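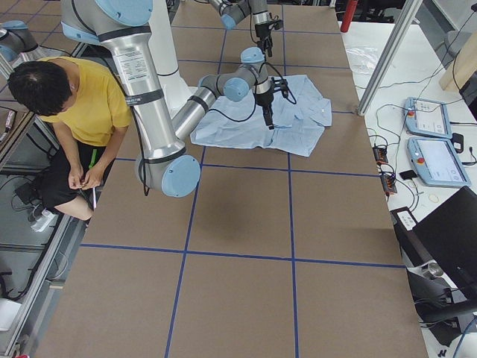 Nurhan Kurtuluş says nobody has ever read a subtitle during a dance number, they have only resented it, and could this please go at the top of April's entry so that we stop pretending otherwise. It's at the top. I disagree with about half of it and I'm not sure which half.

April, morning

Bultetti, reel-by-reel check of the song titles, second pass. Film runs 179 minutes. There are 11 songs. We have been asked to subtitle all of them, which the last people to handle this film did not do. Their version goes silent at the bottom of the screen whenever anyone starts singing, and comes back when somebody slams a door. You can follow the plot that way, up to a point. The point is song four, where the heroine tells her uncle in verse that she has sold the mill. After that the old English version makes no sense for two hours, and everybody who has seen it that way thinks it's an art film.

So: songs get titles. That part is settled. What isn't settled is how much of a song a person can read while forty people in yellow are running down a hill.

Things tried today.

1. Full translation, line for line, timed to the voice. Embla did these over the winter and they're good. They're also long. The singer in song two gets through a line in the time it takes me to find my glasses. Jenent turned almost the whole number red (red is its way of saying the reader will be left behind) and then froze while trying to draw all the red. Restarted. Froze again at the chorus.

2. Half translation. Keep the verse, drop the second time through the chorus. Much calmer. Trouble is that in song two the second chorus has one word changed, and the word is "husband." Put the chorus back.

3. Rhymed. Teodor's idea. He had a rhymed version of song six ready by coffee and performed it, standing. It was funny, and song six is a funeral. We have agreed to keep it in the drawer for the party.

4. Plain sense, one short title per musical phrase, no attempt at poetry. "The river is low. / My brother isn't home." This reads best by a long way, and it lets you look up at the dancing in between. Embla says it makes the hero sound like a man leaving a note on the fridge. She's right. I still think he's easier to love that way than when he compares her eyebrows to a pair of scythes for nine seconds.

Going with 4 as the base and stealing from 1 wherever the picture holds still.

Notes on holding still: this film hardly ever does. The director can't see a character have a feeling without sending for a crane. In song seven there's a nice long shot of the lovers on the roof with nothing moving but a goat, and I put the best two lines of Embla's version there. Then noticed the goat is the joke. The audience has to see what the goat does. Moved the lines later, over the lovers' backs. Lip sync purists can write in.

Midday

Vidar's reader test. He sat four people in the small room, played them song two in three versions, and asked afterward what had happened in it. Results, from his sheet, which he writes in pencil and then smudges:

Version 1 (full): everybody knew what had been said and no one could tell him what color the costumes were. One person thought the dancers had been cut.

Version 2 (no second chorus, before I restored it): everybody enjoyed it and everybody missed the husband.

Version 4 (plain): three got the husband. The fourth got the husband and then was angry at him for the rest of lunch, which I'm counting as a strong result.

Vidar would like a bigger test. So would I. He'd also like it with people who aren't related to him, and I've asked him to start there.

Placement. The old habit is bottom center, two rows, always. In the dance numbers the bottom of the screen is feet, and in this film the feet matter. There's a stamping passage in song nine where the whole quarrel between the two villages is carried on by heel. I had a title sitting over it that said "(stamping)". Took it out and felt a bit ill about how long it had been there. For song nine I've moved titles to the top for the stamping section only. Ivar hates titles that travel. His view is that a subtitle should be like a good waiter and stay by the same door. We tried it his way, looked at a lot of white letters across a lot of ankles, and he went to make tea, so I've written that down as consent.

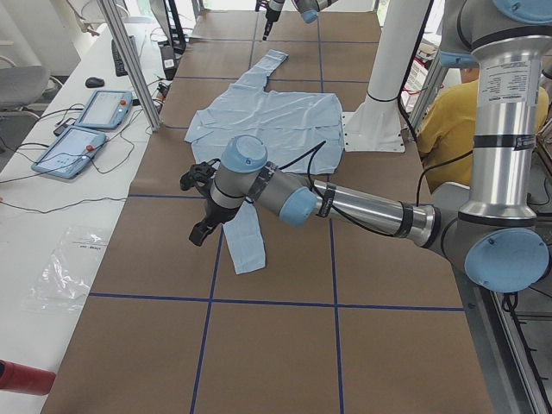 The line breaks in song five are the worst thing left. The verse is one long sentence about a soldier coming home, and wherever you break it, something important lands alone on the second row looking foolish. First try gave us "I would have walked back to you across / the" and then a cut to a camel. Teodor's rule is to break at the breath, mine is to break at the sense, and the singer breathes in the middle of "mother." What I've got now has the shape of that light blue shirt on the brown paper: the middle more or less a rectangle, one sleeve off on the diagonal toward the far end, the other straight down, the whole thing wrinkled. Everything is attached and you wouldn't wear it out. Three titles where there were five, though, and the camel now arrives by itself, as intended.

Side matter, the word "beloved." It's in nearly every song. Subtitlers have leaned on it forever, and English speakers have never once said it to each other outside a church or a headstone. Tried "my love" (fine, gets sticky by the third song), "darling" (everyone becomes British), "dear" (everyone becomes my aunt). Nurhan suggests leaving it out entirely, on the grounds that a man who's lying on his back in a fountain singing at a balcony has made himself clear. Adopted for songs two, five and eight. Kept one "my love" in song ten, where he says it to the wrong sister and we need to be certain he said it.

Italics. House rule is italics for singing. With 11 songs that's a great deal of leaning text. Ivar and I agree on this one, to the alarm of both: italics only when the singer is out of view. If the mouth is on screen and there's an orchestra, people will work out that it's a song.

Afternoon

Zuvstead rang about the screening copy. Their hall seats 200, the screen is hung a little high, and the woman on the phone says the front rows have always had stiff necks and regard it as part of the ticket. This bears on the top-of-screen titles in song nine. From row one you'd be reading practically on the ceiling. Asked if they could leave the front row empty. She asked if I'd met the front row. Will bring the song nine titles down a notch, to just under the hats, and check it from the floor.

She also asked if there'd be an intermission. There's one built into the film, a card with a painted lotus and the word for "pause," straight after the bridge goes. The old English version translated the card as "BREAK," which people took as a remark on the bridge. Ours says "Intermission." Small victories.

Jeon sent the cleaned sound for songs eight through ten. Far better than what we'd been timing to. Bad news inside the good news: there's a second voice in song eight that nobody could hear before, a woman under the hero's line, singing something else. Embla played it over and over with her hand up for quiet. As far as she can make out, it's the mother, and she's listing what he owes people in the village. So under the biggest love song in the picture there has been a grocery bill all this time. We have no titles for it and nowhere to put them. I want them in badly. Two voices, two rows? His on top, hers below, with a dash each? It would look like a conversation, and neither of them is listening. Which may be correct.

Still open:

Song eight, mother. Embla to write out everything she can hear. No guessing at the amounts.

Song two, chorus. Check that "husband" stays up long enough in the final timing. Vidar's angry reader is willing to look again.

Song five. One more try at the break after "walked back." If it's no better by tea, leave it alone.

Jenent. Save before opening any chorus. I've put this in three entries now and lost the chorus of song eleven at ten past four regardless.

Song six, rhymed. Teodor asks whether the drawer has been opened yet. It hasn't.

Ivar has just read this over and wants it noted that he was making tea and did not consent.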